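Tapping mode phase drifts after changing cantilever holder

Posted by tipcrash_nl, April 12, 2019

I run an older AFM in tapping mode on spin-coated polymer films. Last week I swapped the cantilever holder for a spare from Kodberg and now the phase signal drifts steadily during a scan. Height looks fine. I get 10 degrees of drift over one 8 micron image, always in the same direction. The probes are from the same box as before. Retuning brings the phase back to zero, but then it starts moving again.

Is this the holder, or should I look at the controller? 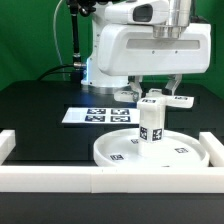
I have tried two scan rates and a lower drive amplitude. No change with either one. The laser sum is stable the whole time.

Flirnent

Check how the probe sits in the clip first. If the chip is not flat against the holder, the resonance shifts as things warm up and the phase goes with it. Take the probe out, wipe the pocket with isopropanol, and reseat it. Then engage and leave it for an hour before you tune. Do a second frequency sweep after the scan – if the peak has moved, the controller is probably fine.

echevarria127

Same thing here in November, with a different holder. It was the piezo in the holder. Got a new one.

Dinside

What is your drive frequency relative to the peak? If you tune right on resonance, a very small shift gives a large phase change. Try a little below the peak. Please also post the sweep from before and after a scan, we can't tell much without it.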